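Opening Small Drawers with Hand-Held Grippers
Project report, Dindo Layug and Tahmineh Arabzadeh. Shop supervisor: Frøydis Haugen. Submitted 8/12/23

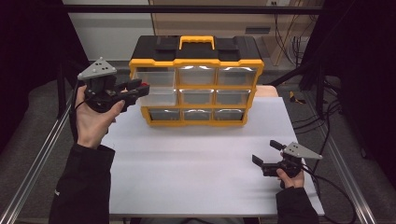
The project was done in the shared workshop at Komidthorpe between May and the end of the summer session. Our goal was to build a pair of hand-held grippers and a bench to use them at, and then find out whether a person could do a small household job with them without touching the object. The job we picked was opening and closing the drawers of a plastic parts organizer. If a person can't do it with two simple jaws, there isn't much point in asking an arm to do it with the same jaws.

Dindo did the grippers. Tahmineh did the bench and the logging program. We both did the trials and wrote this report together, so "we" is used throughout except where it matters who did what.

1. Why drawers

Our first plan was to fold dish towels. Sepehr Rashti had tried that the year before and lent us his notes, and after reading them we changed our minds. Cloth never starts in the same place twice, and it is hard to say when a fold is good enough to count. A drawer is open or shut. It also has a small pull that has to be caught with the tips of the jaws, and the case slides away if it isn't held, so both hands have work to do.

The organizer has a yellow frame, a black lid with a carrying handle, and nine clear drawers in three rows. We left the drawers empty for all of the work in this report. Putting screws in them would have made the case heavier and easier to hold still, and we wanted the harder version first.

2. The bench

The bench is a table with aluminum extrusion on the sides and a frame overhead. The extrusion was left over from a shelving job and had already been cut, so the size of the bench was decided by the pieces we had. The longest clear reach from the front edge came out at 748 mm. We would have liked it shorter. Tahmineh is the shorter of us and has to lean when the case is near the back.

A white board lies over the table. It is matte, and we chose it after a day with a glossy one that threw the ceiling lights back up at us. The black curtains on the sides did more than we expected. Before they were up, people walking past the bench changed the light on the clear drawers and it was hard to see where a drawer front ended and the gap began. You still get bright streaks on the curved fronts from overhead, and we did not solve that.

Cables were the part of the bench we planned least. We ran them down the right side and across the carpet, and they stayed there. Gholamreza Parsa, who shares that corner of the shop, asked us twice to put them in a channel. We bought the channel but it was the wrong width, and the return took until after the trials were over.

3. The grippers

Each gripper has a black body, a handle with a trigger, and two jaw fingers. Squeezing the trigger closes the jaws. Letting go opens them with a spring.

The first version used a straight push rod from the trigger to the jaws. It worked on the table but it jammed if you squeezed while twisting your wrist, which is the natural thing to do when you reach for the lower row. The second version has a short link with a pin at each end. It has more play in it. We accepted the play because it doesn't jam.

The spring took the most tries. With a stiff spring your fingers get tired and the jaws snap open when you release, which knocks a drawer back in. With a soft one the jaws don't open all the way. We ended up with a soft spring and a shorter trigger pull. The springs came from Gallow in a mixed pack with no ratings on it, so we can't give a number here. We have taped one to the inside back cover of the shop copy for anyone who wants to match it.

The jaws are narrow at the tip because the pulls on the drawers are small and curved. Our first jaws were flat and wide and slid off. Filing the tips down helped. Gluing a strip of rubber inside them helped at first, but the rubber peeled within a day and we went back to bare tips.

A light gray triangular plate is mounted on top of each gripper. The plate sticks out to the side, and it gets in the way when the two grippers are brought close together. You learn to hold one higher than the other. If we built these again we would move the plate back toward the wrist.

4. Method

One trial was one drawer, opened until the back of the drawer was level with the frame and then closed. The left gripper worked the drawer and the right one steadied the case. The person was not allowed to touch the case with a bare hand, or to brace it against anything. There was a wood block behind the case in some early practice, and we did not count any drawer where the case was leaning on it.

We did 100 trials, split evenly between the two of us. The logging program picked the drawer at random and showed its row and column. The result was entered by whoever was not holding the grippers. A trial failed if the drawer came all the way out, if the case tipped over, or if the person gave up.

5. Results

Of the 100 trials, 31 failed. Almost all of the failures were in the bottom row. The pulls there are close to the board, and the lower jaw hits the board before the tips are around the pull. You can turn the gripper sideways to get in, but then the drawer is being pulled at an angle and it binds.

The top row had a different problem. Pulling on a top drawer tips the case forward, and the other gripper has to press down on the lid or hold a corner post. Pressing on the lid was the better way. Tahmineh found this early and Dindo kept trying to hold the post for too long, which shows in his numbers.

The middle row was easy for both of us. The middle drawer of the middle row never failed.

Closing was harder to do neatly than opening. Most drawers could be pushed in with closed jaws, but they often stopped a little short of flush and needed a second push. We counted these as closed if the gap was under 3 mm. A stricter rule would have given us a worse result.

Drawers coming all the way out happened only when the drawer had stuck and then let go. A stop at the back of the drawer would fix it, but that would be a change to the case and not to our grippers, so we left it alone.

6. What went wrong

The logging program lost one afternoon of practice runs because it wrote to the same file name every time. No counted trials were lost. The program now adds a number to each file.

The right gripper's cable pulls on the back of the body when the arm is stretched out. It isn't strong, but you feel it, and it turns the jaws slightly. We tried hanging the cable from the frame and it swung into the work. A lighter cable would be the first thing to buy.

We also did the trials in long sittings. The last trials of each sitting were worse than the first ones, and some of that is tired hands. We should have set a limit before starting.

7. Cost and parts

The bench cost us nothing but the curtains and the board. The rest went to printing material, pins, springs and the cable channel. The organizer was bought new at Rahimi. Frøydis has the receipts in the project folder under the name Tenis, which was our working title when we still thought we were doing something with tennis balls.

8. Next steps

We would raise the case on a low stand so the bottom row is clear of the board, and run the same set again with nothing else changed. After that, put screws in the drawers. Sepehr has asked for the grippers for his towels in the fall, and we have told him he can have them once the plates have been moved.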